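Cómo clasificar un cajón de piezas mezcladas antes de un inventario

Por Tonantzin Pacheco
13 de agosto de 2020
Tiempo de lectura: 3 min
Imprimir | Enviar por correo electrónico

El procedimiento se aplica a existencias pequeñas sin codificar: herramienta suelta, recambios, menaje y material de oficina acumulados en un mismo recipiente. Presupone una hoja de cálculo con las columnas código, denominación, familia, estado y ubicación.

1. Preparación

Delimite una superficie de trabajo despejada y divídala en tres zonas: entrada, clasificación y salida. Numere las cubetas de destino antes de tocar el contenido. Para un cajón de tamaño medio bastan ocho cubetas; conviene reservar la última para artículos sin identificar.

2. Primera pasada: familia

Separe por función y deje el tamaño para más adelante. La clasificación por tamaño obliga a repetir el trabajo cuando se asignan los códigos. En el almacén de Terkari se usan estas familias:

- Herramienta manual
- Fijación y tornillería
- Limpieza
- Cocina y menaje
- Eléctrico
- Papelería

Los juegos incompletos se mantienen unidos con una brida y se registran como una sola línea. En la columna de estado se anota «incompleto».

3. Segunda pasada: estado

Asigne a cada artículo una letra: U (utilizable), R (reparable) o B (baja). Los artículos con letra R necesitan una fecha límite de revisión; si no la tienen, el registro se rechaza al validar la hoja. Las bajas no reciben código.

4. Codificación

El código consta de dos letras de familia y cuatro cifras correlativas, sin guion. No incluya la ubicación en el código: cambia con frecuencia y deja etiquetas inservibles. Imprima las etiquetas en lotes de 25 y anule en la hoja las que se estropeen.

En piezas con superficie curva o engrasada, desengrase antes de adherir la etiqueta y presione durante 10 segundos. Para piezas menores que la propia etiqueta, use una bolsa con cierre y etiquete la bolsa.

5. Verificación

Una segunda persona extrae artículos al azar de cada cubeta y compara código, familia y estado con la hoja. Se admite hasta un 3 % de discrepancias por cubeta. Por encima de ese valor se repite la segunda pasada completa de la cubeta afectada.

6. Errores frecuentes

- Abrir una familia «varios». Acaba absorbiendo lo que debería ir a la cubeta de no identificados.
- Codificar durante la primera pasada.
- Ordenar la hoja por denominación sin haber bloqueado la columna de código.

La plantilla de la hoja fue revisada por Hüsnü Ateş. La próxima revisión está prevista para noviembre.

Compartido 25 veces | 8 comentarios
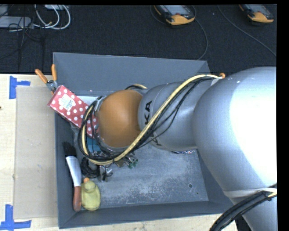 Cajón gris oscuro con artículos domésticos y de taller mezclados.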